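Stop Pricing Two-Arm Cells by the Pick

By Arturo Russo
August 25, 2022

Gristora sells its two-arm sorting kit on a single number: 915 picks per shift. Privo, its closest competitor, has answered with a bigger one. I think buyers should ignore both.

A pick rate measured on identical boxes says little about produce. Fruit rolls, bruises and varies in size within one crate. In June I ran the Gristora kit on mixed fruit for 4 days. The rate fell to 67 percent of the quoted figure, and I do not count that as a failure. The arms slowed down where a careful person would.

My complaint is with the contract. The service plan charges per pick above a floor of 2000 a week, and a regrasp is billed as a pick. The customer therefore pays extra each time the gripper closes badly on a mango. 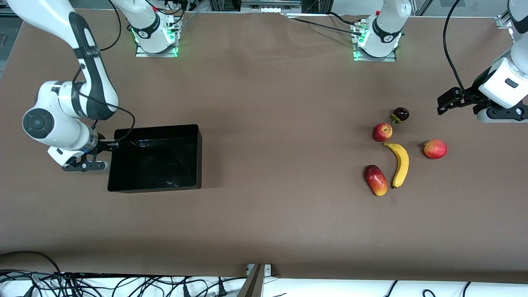
Mixed-fruit task, with the black bin still empty and both grippers over the table.

Stonditz bills by the filled bin. Its software is worse and its manual is thin, but the vendor carries the cost of a missed grasp. Jayasinghe offers the same terms on request, though not on its price list. Gristora has the better hardware of the three and should match them before the next renewal cycle. Until it does, I would rent the kit month to month and log every regrasp.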